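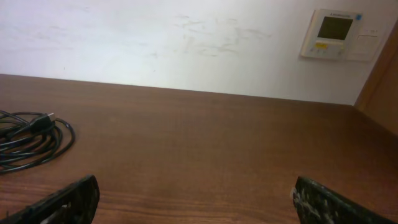 I have been meaning to write about the box room since we got the keys, and now that the decorating bits are drying in the bath I've finally got an hour to do it. Regular readers will know we moved to Riltley in March with far too much stuff and no plan for any of it. The box room took the worst of the damage. For months it was the place where things went when I couldn't face deciding about them, and the big table in there disappeared completely under bags of curtains. Well, I can see the wood again! It's a lovely warm reddish-brown and I had honestly forgotten. At the moment the only thing I haven't dealt with on the left-hand side is a black cable, coiled up in a heap of loops, and I can't for the life of me work out what it belongs to. It doesn't fit the printer. It doesn't fit the old radio. I'm too scared to throw it out, so it stays.

The table came from Corrigan, the second-hand furniture place out past the ring road, and I paid 20 pounds for it plus a very sweaty half hour getting it up the stairs (legs off, door off, one banister slightly chewed). I'd gone in for a bookcase. They had 9 tables stacked on top of each other at the back and this was the one at the bottom, of course it was. I gave it a wipe with warm soapy water, let it dry overnight and then went over it with a tin of Minelik wax that had been following me from house to house for years. You only need a tiny bit. I used far too much the first time and spent the next evening rubbing it off again with a pair of old pyjama bottoms.

Now, the wall. I've scrubbed it twice and there are still grey smudges and scuffs all across the middle, and I've gone round and round on whether to paint the whole thing or just put something in front of it. A friend at work swears by those white sponge things but when I tried one in the hall it left a shiny patch that was worse than the mark, so I'm wary. I did go and look at paint in Sokard. Have you ever tried to buy plain white paint? There were 10 whites. Some of them were pink. I came home with two tester pots and no decision, and I've put a splodge of each on a bit of card so I can carry them round the room at different times of day like a lunatic.

The other thing I can't make my mind up about is the control panel in the corner. It's a creamy sort of colour with a little dark screen, and the writing on it is so small that I'd need my reading glasses and probably a torch. I was going to hide it behind a picture, but my sister pointed out (quite rightly) that I'd be taking the picture down every time I wanted to press anything. So a picture is going to go to the left of it instead, over the worst of the scuffs, and the panel can stay where it is. I've got a framed map that's been in its bubble wrap for ages and I think it'll be just about wide enough.

As for the rest of the clear-out - three bags to the charity shop, one to the tip, and a shoebox of old photos that I sat on the floor with for most of Sunday. I know you're supposed to leave the photos until last. I never do. I also found 300 tea lights, still in their packets, from a sale I have no memory of going to. If there's a power cut this winter come to ours.

Next job is a lamp and a proper chair, as I'm using one from the kitchen and it's too low for sewing. I want to get the machine set up in there before the new year so that I can finally turn up those curtains, which are currently back in their bags on the landing where I trip over them every morning. If anybody has a chair they like that doesn't look as if it belongs in an office, please tell me in the comments. And if you recognise a plain black cable, same!

Last updated: Dec 16, 2021

9 comments | 10 shares

Print this post | E-mail this to a friend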